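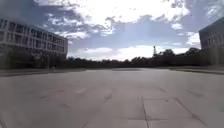
Pale slabs, a gray building, and trees a long way off.

I love a big, plain plaza, and I'm tired of hearing that every one of them needs fixing. Give a town an acre of open paving and before long someone wants to fill it with planters, swings, a coffee kiosk and a giant chessboard. Please, leave some of it alone!

My favorite when I was growing up was the square in Flodstead. It had no fountain and no statue, so it could be anything. I learned to ride a bike there (badly, and with a lot of wobbling), and one July the whole town ate supper on it at long tables that were gone by morning. Try that in a place where the benches are bolted down every ten feet.

My friend Jingyi Hao disagrees with me. She says an open square is miserable in August and worse in a January wind, and she has a point about shade. Plant trees along the sides, plenty of them, and put seats under them. I'd sign that petition today. But keep the middle clear.

Okport is now deciding what to do with its own square, and the plan on the table has 846 separate pieces of furniture in it. I read the whole list - bollards, bins, little glowing cubes - and felt my heart sink. Think of the kites! Think of the dance classes, the flea markets, the kids who just want to run in a straight line until they're out of breath. Sweep it, fix the loose slabs, and let people come up with the rest.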